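About Us

Hi, I'm Mieke Peeters, and if you've ever eaten soup at the Arnstead street market there's a decent chance you've held one of my bowls. I run Soliman, the little dish library on the corner, together with Younes Nasr. People borrow plates, cups, bowls and trays from us for birthdays, block parties and funerals, and bring them back when they're done. Paper plates never stood a chance with me!

We started in October with 6 boxes of mixed tableware out of my aunt's garage (she was thrilled to get the space back). Now we have more than 2,000 pieces on the shelves, and yes, we wash every one of them again when it comes home, even if you already did.
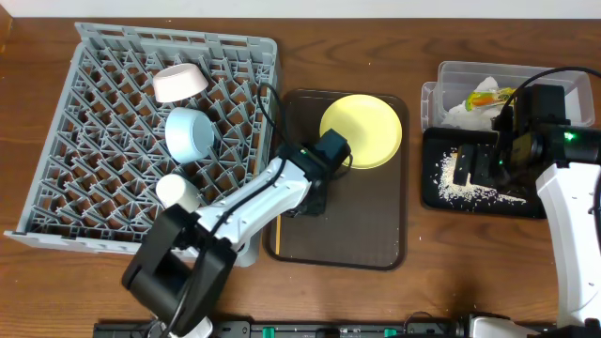 Younes is the fussy one about drying. Cups on their sides, bowls upside down, nothing stacked until it's bone dry – he will send me back to the rack over one drip. I'm more of a tray person. I like a big plain one with a rim, so you can carry everybody's coffee out to the yard in one trip and not lose a spoon on the steps.

Borrowing is simple. You pay a deposit, pick what you like, and keep it for up to 2 weeks. Sets don't have to match, and mine never do at home. If something breaks, just tell us and bring the pieces. We've chipped plenty ourselves.

Bigger parties, say 100 guests, need a bit of notice so we can pack the crates. Stop by the shop or leave a note in the door slot, and one of us will call you back.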